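Home Ask Topics Members Search Log in

Wooden test tube rack – how do I clean it and stop the colours staining?

Kenna Lennox

I help run a small science table for children at the Irnby community hall during the summer. We do colour mixing with food colouring and water, and the children like seeing it in proper glass tubes. I was given an old wooden rack with a row of holes along the top bar and shallow hollows in the base for the tubes to sit in.

The wood seems to be bare, or any finish it had has worn off. After one morning there were drips of red in two of the hollows and I could not get them out with a damp cloth. I don't want to soak it in case the joints come loose. The top bar is held up by thin rods and they already have a little movement in them.

I have three things to ask. How do I get the red out, what should I put on the wood afterwards, and is there a sensible way to arrange the tubes so we get fewer drips? We use 30 ml of coloured water per tube and top them up from a jug. The next session is in August so I have some time.

Valentin Pîrvu

I have looked after two of these racks for years, so I'll take your points in order.

Food colouring in bare wood goes in quickly and you may not get all of it out. Try a cotton bud with white vinegar first, one hollow at a time, and dab it dry straight away. If there is still a mark, let it dry overnight and go over it lightly with 200 grit paper wrapped round the end of a dowel. Don't start with anything coarser, as the hollows are shallow and you can change their shape without meaning to. A tube that doesn't sit flat in its hollow will lean and rattle in the top hole.

You are right not to soak it. For the loose rods, work a drop of wood glue into each joint with a cocktail stick, stand the rack on a flat surface and leave it until the next day. Check that the top bar is level before the glue takes.
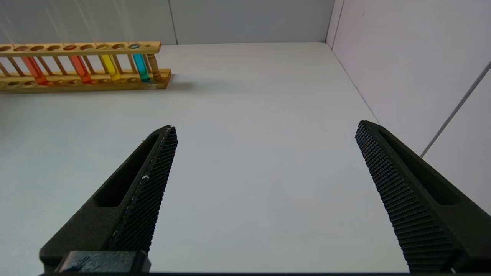
Fill the tubes away from the rack. Most drips come from pouring into a tube that is already standing in its hole, where the liquid runs down the outside and collects in the base. Put the tube in a mug, fill it with a small funnel or a pipette, wipe the outside and then move it across. Leaving some empty holes between the colours is worth doing as well, the way the orange, red-orange, yellow and blue are spread out here, as small hands can then lift one tube without knocking the next. A white table is useful too. You see a spill at once and the colours show up better against it.

For the finish I use Tarnex clear wax, two thin coats with 10 hours between them. Oil would also do, but it darkens pale wood – I did one rack that way and wished I hadn't. Wax the insides of the hollows with a cotton bud, and don't leave a thick layer in there or the tubes will stick.

MacKinnon

Just varnish it. I did ours with yacht varnish from the shop in Tilmont and it has been through 100 or more sessions. Wipes clean with kitchen roll.

The red never came out of ours by the way. I put the red tube over that hole and you can't tell.

Kenna Lennox

Thank you both. Vinegar took out most of the mark in one hollow and a bit of the other. I'll glue the rods this week and then wax it. I've got a pipette but no small funnel, so I'll see how slow it is with ten children waiting.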